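4. Setting up the sorting cell

This section applies to the Drivley table used by the student robotics club. Complete Section 3 (power and network) first.

4.1 Place the conveyor and the blue bin on the taped grid. Leave the grid squares nearest the operator free for plates and other test objects.

4.2 Load the club program from the teach pendant. Set arm speed to 80 mm/s for the first run.

CAUTION: Keep one hand within reach of the red emergency-stop button whenever the arm is enabled.
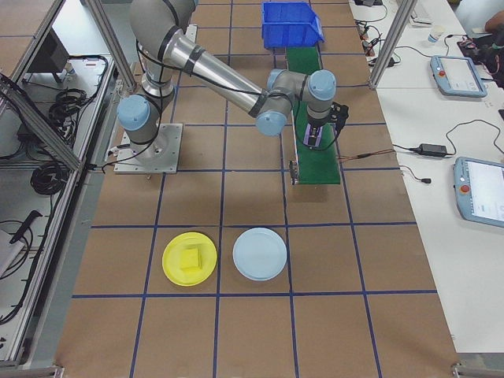

Wróbel
Revised 2026-10-23

4.3 Jog the gripper over the belt and record the hover point 200 mm above the surface. Check that the cables along the arm have slack at full reach.

4.4 Jog to the bin. Open the fingers fully before descending, and approach from directly above – a tilted approach can catch the bin wall.

NOTE: The bin position changed in June. Programs saved before then must be re-taught.

4.5 Close the gripper at low force, raise it 200 mm and hold for 2 seconds. If the object slips, return to 4.4 and adjust the grip height.
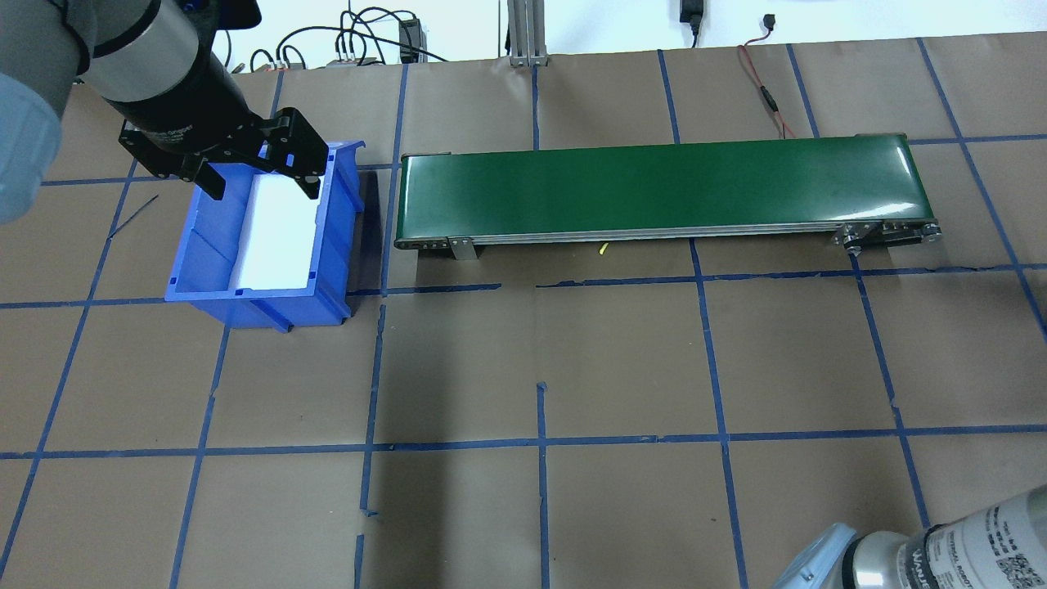

Figure 4-2. Gripper open at the bin, conveyor alongside.

4.6 Save the program under your team name. Go to Section 5 for belt timing.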